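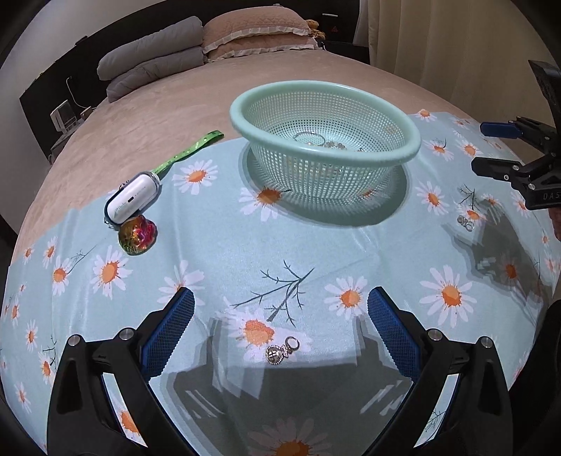
The green basket on the spare bed, with a few bits of my jewellery in and around it.

I've had the little Kastine basket for long enough now that I feel I can say something useful about it, so here goes. It's a round plastic thing in mint green, full of small square holes, narrower at the bottom than at the top, and it is sold as a "storage basket" with no hint of what you're meant to store. I bought 2 from Nutsugah (the homeware place on the way to my mum's) and I use one for pegs and the other for jewellery.

Why a plastic basket for jewellery? Well, I tried the proper boxes! I had a Drosatow one with velvet slots and a lid, and I never once put anything back in it. Lids are my downfall. With the basket I just drop my bangle and beads in when I get changed and they're there in the morning, which is more than I could say before.

What I like best is the rim. It's thick and smooth and rolled over, so there's nothing sharp to catch a sleeve on, and you can pick the whole thing up with one hand while you're holding a cup of tea in the other. The colour is lovely too, a soft minty green that goes very nicely with my daisy cloth. I wasn't after a match but I'll take it!

Now the grumbles. The holes are fine for a bangle but I wouldn't trust them with stud earrings, and a thin chain will find its way through and tangle itself round the outside (ask me how I spent one evening in March). I've cut a circle of felt for the bottom since, but it slides about and half the time I leave it out. My silver pieces with the fiddly clasps I tend to keep separate.

My friend Meenakshi Pinto has the bigger size and says hers wobbles a bit on carpet. Mine sits perfectly well on a shelf, and well enough on a bed if you don't flop down next to it.

Cleaning is easy, just warm soapy water and an old toothbrush for the holes. Face powder does get stuck in them.

Would I buy it again? Yes, and I'm tempted by a third for hair clips, if Nutsugah still have the green. Four stars from me, and it would have been five with a solid bottom.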